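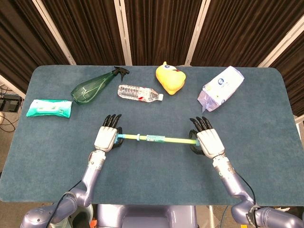

Wet wipes and a green spray bottle on one of the covered tables, Sorncombe.

Report on the Visit to the Sorncombe Textile Conservation Open Day

In September a party from the Ditberg Local History Society attended the annual open day at the Sorncombe textile store. The store holds the banners, church linens and work clothing collected from the Stesovgate mill district, and it opens its inner rooms to the public once a year.

Visitors were received at 10 a.m. in the former dye house. The opening talk covered the history of the collection, which began with 150 items left behind when the Stesovgate mills closed. It now stands at about 4000 items. Much of the growth came from a single transfer, the Sibiya bequest, made up of 923 pieces of household cloth with handwritten labels still attached.

The first room on the tour was the rolled store. Large textiles are kept on wide tubes, interleaved with acid-free tissue and covered with washed cotton. Staff explained that folded storage was given up after creases in several parade banners began to split. Each tube carries a tag at one end, so that a banner can be identified without unrolling it. The aisles are narrow, and our group went through in two halves.

The second room is used for surface cleaning. Dust is lifted with low suction through a fine screen, and no liquid is applied until every dye has been tested. One mill apron on display had been left partly untreated at the request of the donor family, and the oil marks on the bib remain clearly visible.

Lunch was served in the yard. Members who wished to do so used the interval to see the old weighing house, although the upper floor was closed for repairs to the stairs.

The afternoon was given over to records. The Sibiya labels are being transcribed in batches of 100, and the finished batches may be read on request. Several members recognized Ditberg street names among them - two of these streets no longer exist - and left notes for the catalog.

The Society wishes to thank the Sorncombe staff for their time and for the loan of the printed guide. The guide should be returned to the Ditberg reading room by members who still have a copy. Places for next year's visit will be offered first to those on the waiting list.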